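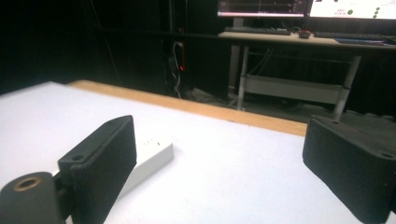 Samedi 30 mars 2024

Levé tard, au bureau vers dix heures. Le chauffage était coupé pour le week-end, j'ai gardé le manteau jusqu'à midi.

Repris le problème de synchronisation laissé en plan jeudi. Sur les enregistrements de la pince à main, l'ouverture des doigts arrive en retard sur l'image. Je pensais à un décalage constant, du genre qu'on corrige avec un paramètre dans le fichier de config et qu'on oublie. J'ai tracé les deux signaux sur 263 épisodes : le retard vaut 41 ms au début de chaque session, puis il dérive. Sur les plus longues on monte jusqu'à 600 ms à la fin. Le paramètre ne servait donc à rien, je l'ai enlevé.

La cause est dans le lecteur de Zarnex. Il horodate les messages à la réception et, quand la file se remplit, il prend l'heure de sortie de file. J'avais écrit ça moi-même en février, un soir, avec un commentaire « à revoir ». Maintenant l'heure est prise à la source et voyage avec le message. Deux heures de travail, dont une à retrouver pourquoi les tests ne compilaient plus (une dépendance de Jevach qui avait changé de nom).

Refait quelques prises sur la table blanche pour vérifier. Approche lente, les doigts de part et d'autre du petit objet blanc rectangulaire, fermeture, ouverture, retour. Blanc sur blanc, la segmentation n'aime pas beaucoup. Le masque bave sur le plateau du côté du doigt gauche, là où l'objet est en partie caché. J'ai noté le cas dans le ticket sans y toucher, ce n'est pas le sujet de la semaine.

L'estimation de pose s'en sort mieux que je ne croyais. Le bord en bois de la table donne une longue ligne en diagonale et le suivi s'y accroche bien. Derrière, la pièce est sombre, il reste surtout les deux écrans et les câbles blancs pour trouver des points. Je me méfie des écrans : si une fenêtre défile pendant la prise, les points bougent avec elle. À ajouter au filtre, un rejet des zones dont le mouvement ne colle pas avec celui de la caméra. Takagi le fait déjà dans sa version récente, mais la licence ne nous va pas.

Mangé un sandwich devant le journal de compilation.

L'après-midi, relancé la conversion de tout le jeu de Ralterach avec le nouvel horodatage. Les anciennes sessions n'ont pas l'heure source, il faut la reconstruire à partir du compteur du capteur. Ça marche quand le compteur ne repasse pas par zéro – sinon le script s'arrête et écrit le nom de l'épisode dans un fichier à part. J'ai préféré ça à une correction automatique que personne ne relirait.

Pas encore réentraîné la politique. Je voudrais d'abord comparer les trajectoires avant et après, à l'œil, sur une poignée de fermetures.

Parti à dix-neuf heures, conversion en cours. Lundi : lire le fichier des rejets, fusionner la branche, répondre au message sur les quotas disque.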